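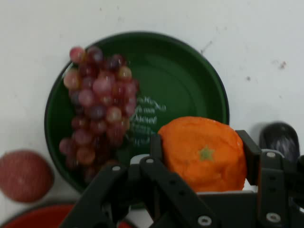 Home | Visit | Groups | Scripture Readings | FAQ | Contact

Questions about the Psalm Reading Group

The Skidetgate reading group meets to read the Psalms aloud and talk about them. These are the questions we get most often by email.

Do I have to be a member of a church?

No. People come from several congregations and some come from none. You will not be asked to sign anything or state what you believe.

When and where do you meet?

Thursday evenings at 7, in the upstairs room at Workwood Chapel. Use the side door on the parking lot side. The front doors are locked after office hours. We finish by 8:30 and most people leave right away.

Which translation do you use?

Any translation is fine. Differences between versions often start the discussion. If you don't own a Bible, there are 18 on the shelf by the stairs. Please put them back when you are done.

How much do you read each week?

Usually 2 psalms. Long ones are split up. Psalm 119 will take us most of a season, and we have not scheduled it yet. In January we spent the whole evening on Psalm 22 and did not get to the end.

Where are you now?

We start Psalm 38 in April 2026. It is one of the seven psalms traditionally called penitential, along with 6, 32, 51, 102, 130 and 143. We read them in their numbered place and not as a set.
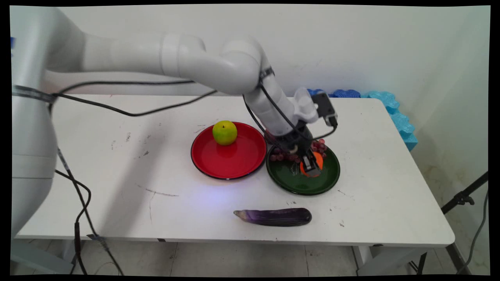 Do I have to read out loud?

No. We go around the room one verse at a time, and you can say "pass." Many people pass for their first few weeks.

Why do your psalm numbers not match my Bible?

Some Bibles follow the Greek numbering, which runs one behind the Hebrew for most of the book. If yours does, our Psalm 38 is your Psalm 37. Verse numbers can also be off by one or two where the title line is counted as a verse.

Is there a study guide?

We use the Urneletti notes, one printed sheet per psalm. They cover the title, the repeated words, and where the psalm is quoted in the New Testament. Sheets are free at the door. We don't mail them.

Do you take prayer requests?

Yes, in the last ten minutes. Write them on a card or say them aloud. Cards are not kept.

Can I bring children?

Older children who can sit through the reading are welcome. There is no child care on Thursdays.

Is there a daytime group?

The Nyamweya House group reads the same psalms on Tuesday mornings. Call the house before your first visit, as the room changes.

What if I miss a week?

Come to the next one. Each psalm is read on its own.

Share this page: 7 shares | 2 comments

This site uses cookies to remember your settings. Accept | Decline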